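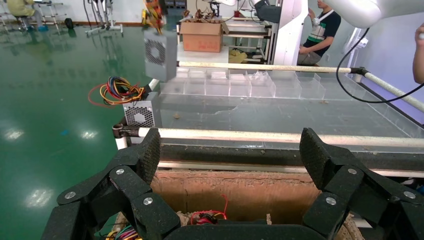

Wire box, seen from the wrist, with the other arm busy on a power supply.

October, evening, feet up at last

What a day! I'm writing this before I shower because I know if I sit down clean I'll fall asleep, and I want to get it down while my hands still remember it.

Week two at Wurneo and they finally put me on the power supply task. I've been on easy stuff until now (cups, towels, that awful thing with the bottle caps) and I was starting to think I'd never get near the wires. Then this morning the board had my name next to Winow, the big table, and I did a little dance by the lockers.

The job sounds like nothing when you say it out loud. Pick up a power supply, move it over, set it down facing the right way, then go into the cardboard box and bring out a piece of wire. A kid could do it in ten seconds. But you're doing it through two handles, watching through the wrist views, and the fingers at the other end don't feel what you feel. Everything you learned about your own hands since you were a baby, you get to learn again. I love it. I really do.

The power supplies I got the hang of by mid-morning. They're a good shape, all flat sides, and the trick is to come in square and close slowly. If you come in at a slant the thing swivels as you lift and then you spend the next minute trying to put it down straight. I had one early on that turned almost all the way around on me, and I set it down backward and had to mark the whole run as bad. After that I made myself stop for one breath before every lift. It felt silly but the runs got better right away.

The wires, though. Oh, the wires! You look down between the two fingers into that box and it's a bird's nest, red and black and who knows what, and every piece is hooked on every other piece. First try I closed on a nice loop of red and pulled, and the whole tangle came up with it like spaghetti on a fork. Second try the same. Third try I got hold of the box itself by the wall and dragged it across the table. The edges on those boxes are pretty chewed up already, so I guess I'm in good company.

What worked in the end was going in open, lower than feels right, closing halfway and giving it a small wiggle side to side before lifting. The wiggle lets the other pieces slide off. I found it by accident when my left hand got tired and shook a bit! I wrote it up on the tip sheet after lunch and two people on the next shift had already tried it by the time I left, which made me stupidly proud.

Something I keep turning over. They told us in training that the robot learns from all of it, the speed, the pauses, the way you come around a corner. So when I hesitate over the box, it picks up a hesitation. When I do my wiggle, there may be a robot somewhere doing my wiggle a year from now. I used to teach swimming in the summers and it's the same feeling, when a kid starts kicking just like you do, with the same bad left foot. I caught myself trying to have good manners with the gripper today. No jabbing, no dropping things from a height. It's going to copy me, so I'd better behave.

Numbers, because I said I'd keep track: 153 runs for the task so far across everybody, and the goal is 908. Out of mine today, 9 had to be thrown out, most of them before I found the wiggle. The full Laitinen set, with all the tasks put together, wants 2395, so we'll be at this until the holidays at least. Fine by me.

Smaller things. My shoulders hurt in a place I didn't know I had. The chair needs to go up one notch, must do that first thing. The Wultex handles have a softer trigger than the ones on the towel table, and I kept squeezing too hard for the first hour and then letting go too early for the second. I think I'd like to stay on one set and get really good at it, if they'll let me. Also I need to bring a sandwich, the noodles from the machine were a mistake.

One more before bed. Near the end of the shift I had a run where both arms just went. Left one holding the power supply up, right one already moving over the box, down, close, wiggle, up, one single wire hanging there, then both of them setting down their things gently. I didn't think about the handles at all, or the trigger, or my shoulders. I was just moving stuff around on a table. When I hit the pedal to save it I said "ha!" out loud and somebody behind me laughed.

I want ten more like that tomorrow. Alarm is set for six, and I still haven't washed my work shirt.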